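Week 3: Comparing hands before you touch the hardware

Okay, so last week we got through mounting and reach, and I promised we'd spend this session on the fun part, which is picking a hand. These notes cover what I said in class plus the bits I skipped when we ran out of time. If you missed Wednesday, read all of it. If you were there, you can probably skip to the trial sheet.

The short version of the assignment: you're comparing 2 end effectors on the same arm in the simulator. One is the Cillero parallel gripper, which you all used in the first lab. The other is the Gethin five-finger hand. Same table, same arm, same objects, same controller gains. Please don't retune between hands! Every February I get a report where the fancy hand wins by a mile, and then I open the config file and find it got a slower approach speed and the gripper didn't.

Let me say a little about why I picked thin, curved objects this time. Boxes are too kind. A parallel gripper will grab a box all day long and you'll learn nothing about the hand. A thin curved piece lying flat on a table gives you very little to pinch, it can rock when you press on one end, and if your fingertips come in too high you close on air. I also made the pieces clear, which matters for those of you doing the camera extension (more on that below, and yes, it's meant to be annoying). 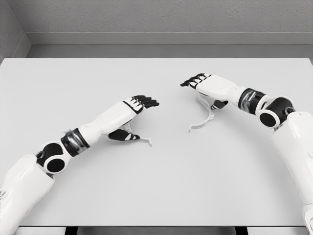 Start with one arm. I know everybody wants to go straight to the two-arm version, but get a clean single pick first, then mirror it. When you do mirror it, check the thumb. The sign flip on the thumb joint has caught somebody every time I've taught this, me included, and the symptom is a hand that looks fine until it closes and the thumb goes off the wrong way.

Now, the trial sheet. You need 9 trials per hand. Change the starting angle of the piece each time and leave everything else alone. For each one write down whether the piece left the table, whether it stayed put for 3 seconds after lifting, and where the first contact happened. "It slipped" is not a contact note. Tell me fingertip, side of the finger, thumb, or palm.

Set the controller to 260 steps per attempt and let it run out even if you can see it's going badly. Stopping early messes up the timing column, and Pei-shan Fang, who is grading this one, will send it back.

For the camera people: run the Nindia depth model first with the default settings and save whatever you get, ugly or not. Clear stuff on a pale table is close to the worst thing you can hand a depth camera. Then try the edge-based detector from the Flistdale folder and compare the two pose estimates against the true pose, which the simulator will happily give you. I want both sets in the report.

Bring your trial sheet next time, even half done. We'll start with grasp force, and I'll need a couple of your failed runs to pick apart on the projector.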